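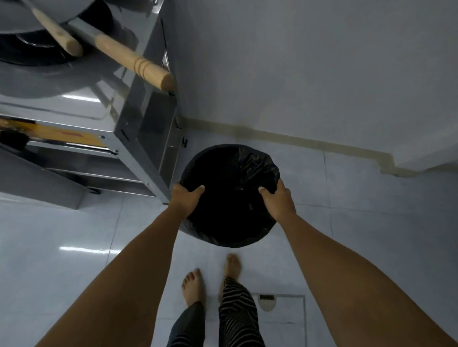
Udbridge Pays by the Bag

9 July 2020

Households in Udbridge stopped paying a flat fee for trash this spring. They now buy tags from the town, one for each bag. The clerk who runs the program at the Plostedmont transfer station spoke with us by phone.

"We sold 449 tags the first week," she said. "Then people started sorting."

Most calls are about food scraps, which go in the green carts on Conneely Road. Diapers still need a tag. The town gave out almost 1,000 carts, and 80 more are on order.

Asked about complaints, she said the oldest caller so far was 87 and wanted to know why he should pay the same per tag as a family of six. "I told him he'd buy fewer tags. He said he'd think about it."

Tags are sold at the town office until noon. The price will be reviewed in September.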